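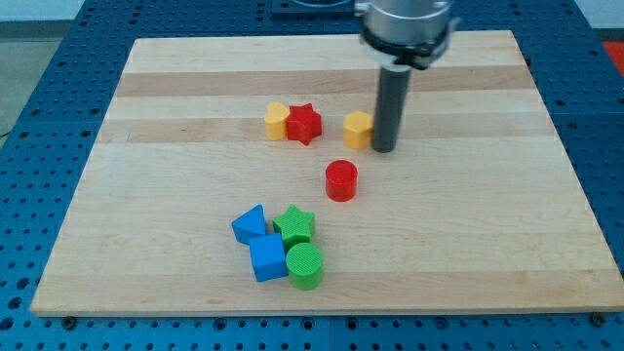 Block sorting by shape and colour - project report, November

1. Aim

We wanted to find out whether people group small blocks by colour or by shape when they are given no instructions. Our set includes hearts, stars, pentagons and cylinders, and the same colour turns up on different shapes, so both ways of sorting are possible.

2. Materials

The blocks came from a Hovia set. The board is made of light maple strips and sits on a perforated worktable. We first tried a sheet of white card, but it slid about and the upright pieces fell over.

3. Method

Each layout was set out by hand and drawn on squared paper before the next one. We planned 300 layouts and finished 261. The other layouts were dropped when the room was needed for exams. Touching blocks were marked as a group, and a block standing on its own was marked as single.

4. Problems

The heart was the hardest piece to place upright. In 17 layouts it fell before the drawing was finished - these were left out of the results. Shadows also made some gaps hard to judge, so we measured them with a ruler.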